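About Clornthorpe Community School

Welcome! We're a small independent primary and middle school on the edge of town, and we've been teaching local kids in the old Brekke wool store since a handful of families decided the bus ride to the city was too long for a six-year-old. The building still has its loading doors, and in September, when the mornings warm up, we roll them open and half our classes drift out under the trees.

Our library holds 2,606 books at last stocktake (a Year 5 maths project, and they were very thorough). Kids can borrow as many as they can carry, and the graphic novels are never in for long.

How we learn

Classes are mixed-age, with two year levels in most rooms. Younger students get to see what's coming, and older ones get plenty of practice at explaining things. Mornings are for reading, writing and maths. After lunch we switch to longer projects that might run for 5 or 6 weeks - last year's favourites were a radio play, a history of the Molia Creek floods and a very ambitious pumpkin patch.

Our principal, Teodoro Quintero, still teaches Year 6 science and won't give it up. He also runs the chess table at recess, where he loses more often than he'd like!

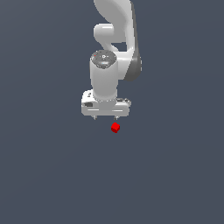

Music and the garden

Every student learns an instrument from Year 3. We have ukuleles, violins, a growing pile of secondhand brass and one enormous double bass that lives in the hall. The whole-school concert happens in Term 4 and you really should come, even if your kids are grown.

The kitchen garden supplies our Oltis lunches, named after the paddock where the first beds were dug. Students plan the menu, pick what's ready and do the washing up. Pea soup is a surprising hit.

Families and visits

We cap enrolment at 100 students so that every teacher knows every child by name. Tours leave from the front office at 9.30 am during term, and kids are welcome to tag along and try the climbing frame. Bring a hat, and ring ahead if you'd like to stay for lunch.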